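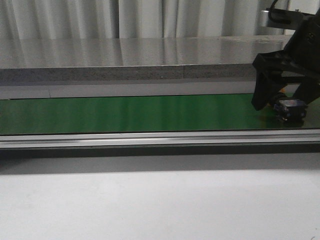 Right, a thread about trying to read one novel as an e-book, legally, in a group of adults who can all read. Some of us even have glasses.

The novel is The Salt Ledger by Glória Nogueira. Family saga, two sisters, a shipping office, a father who talks mostly in invoices. We picked it for April. The paperback is out of print, so it had to be the e-book.

The library lends e-books through an app called Eltau. I put my hold in on the first evening and was told I was number 71 in the queue. The library has 2 copies. Of a file.

I do understand why. Davilov, the publisher, sells libraries a licence and each licence goes to one reader at a time, as if the file had a spine and somebody had to carry it back in the rain. I understand it and I still sat there muttering at a tablet.

At this point one of our members suggested "just getting the PDF". I had a look, for research. Every site with the title in the search results had a big download button, and the one I was daft enough to press wanted my card details to prove I was human.

Another one offered a free preview, which turned out to be the blurb, then the blurb again with the words in a different order, then an advert for knee supports. The blurb stopped at "Everything the sisters believed about". I'd quite like to know what they believed.

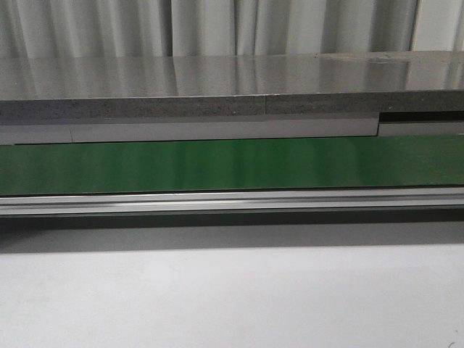 Grorkell Library Evening Reading Group

So I bought it. Nyamweya, the shop I normally use, had it for less than a sandwich. Paid, downloaded, opened it on the bus, and it began at chapter 19.

I read a good way in before I noticed. I thought it was a bold choice. People kept mentioning a funeral I hadn't been to and I took it for style.

I said as much in our group chat. "Very confident opening," I wrote. "Trusts the reader." That message has since been read aloud to me by three separate people.

The fault was mine, sort of. The shop's app had synced to the last page read on my account, and my daughter shares my account. She'd bought the book already and finished half of it without a word to me. So we now own it twice.

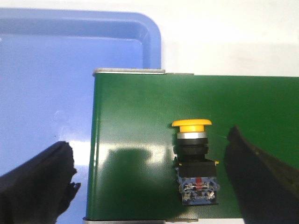
Anyway, I went back and began at the beginning, and it's a better book in that order. The first part is slow. There's a long stretch about the harbour accounts that I'd happily lend to anyone with trouble sleeping, but the older sister is wonderful, and very rude.

What I liked best was how little gets explained. The mother leaves the kitchen halfway through a sentence and we only find out the end of it much later, from a neighbour who has it slightly wrong.

The translation reads well to me. A couple of people found the dialogue stiff. I'd say the family is stiff, but I've only met them in English.

Our meeting went on until half past nine and we split down the middle over the ending. One camp thinks the younger sister posts the letter. My camp has read the last page several times and thinks she's a coward, with affection.

For anyone still waiting for a library copy: I've cancelled my hold, so you've all moved up one. Please don't thank me at once.

Next month is short stories, in print, from the actual shelf. I've reserved mine at the desk. There's a queue of 2.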